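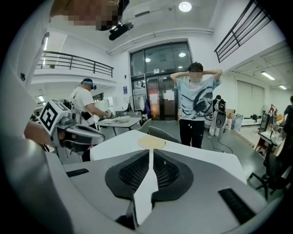

Chanida Petchrat asks whether the starter can go straight from the refrigerator into the dough. It can, but the first rise becomes hard to predict. The schedule on this page assumes a starter fed once at room temperature before mixing.

Making a stiff starter from a liquid one

A stiff starter holds half as much water as flour by weight. It ferments more slowly than a liquid starter and keeps longer between feedings.

Ingredients
Liquid starter, equal parts flour and water: 16 g
Bread flour: 72 g
Water: 32 g

Weigh the liquid starter into a clean bowl. Add the water and stir until the starter breaks up. Add the flour and mix with a stiff spoon, then knead by hand until no dry flour remains. The dough will feel tight and slightly rough. Do not add water at this stage.

Roll the dough into a ball and place it in a straight-sided jar with room for it to triple. Cut a cross in the top. Set the lid on loosely.

Leave the jar at room temperature until the ball has doubled and the cross has opened flat. In a cool kitchen this may take overnight. Refrigerate after that, or feed again.

Feeding
Discard the dry skin, if any. Take 40 g from the center, tear it into small pieces, and soak it in 40 g of water for 2 minutes. Knead in 80 g of flour. Repeat once a week for a refrigerated jar.

If the dough smells sharply of vinegar, feed it twice in one day before baking.

Last revised May 21, 2024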